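Why do fizzy drinks fizz?

A fizzy drink is mostly water. The bubbles are made of a gas called carbon dioxide, the same gas you breathe out. When a drink is made, the gas is pushed into cold liquid under high pressure. Pressure means how hard something presses on a surface. The harder the gas is pressed, the more of it mixes into the liquid.

Gas mixed into a liquid like this is said to be dissolved. You cannot see it, in the same way that you cannot see sugar once it has been stirred into hot tea.

While the cap is on, the gas has nowhere to go. A little of it collects in the space at the top of the bottle and presses down on the drink. This keeps the rest of the gas dissolved.

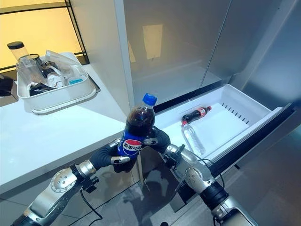

A plastic bottle of cola with its cap on.

Turning the cap lets the gas at the top escape. You hear this as a hiss. The pressure drops and the dissolved gas begins to leave the liquid as bubbles.

Bubbles need a place to start. Tiny scratches and specks of dust on the inside of a glass hold small pockets of air, and the gas gathers there. Each bubble grows until it is large enough to float away, and another forms in the same spot. Look for thin lines of bubbles rising from one point.

Temperature matters too. Cold water can hold more carbon dioxide than warm water can. A drink left in the sun goes flat sooner than one kept in the fridge – even if both were opened at the same moment.

Try it yourself

You will need two clean glasses, a bottle of fizzy water and a fridge.

1. Pour the same amount of fizzy water into each glass.
2. Put one glass in the fridge and leave the other in a warm room.
3. Wait 46 minutes.
4. Taste both and write down which has more fizz.

Words to know

Carbon dioxide: a gas found in air and in fizzy drinks.
Dissolve: to mix into a liquid so completely that it cannot be seen.
Flat: having lost its gas.

Niddale Science Pages, sheet 511. Last checked 29th June.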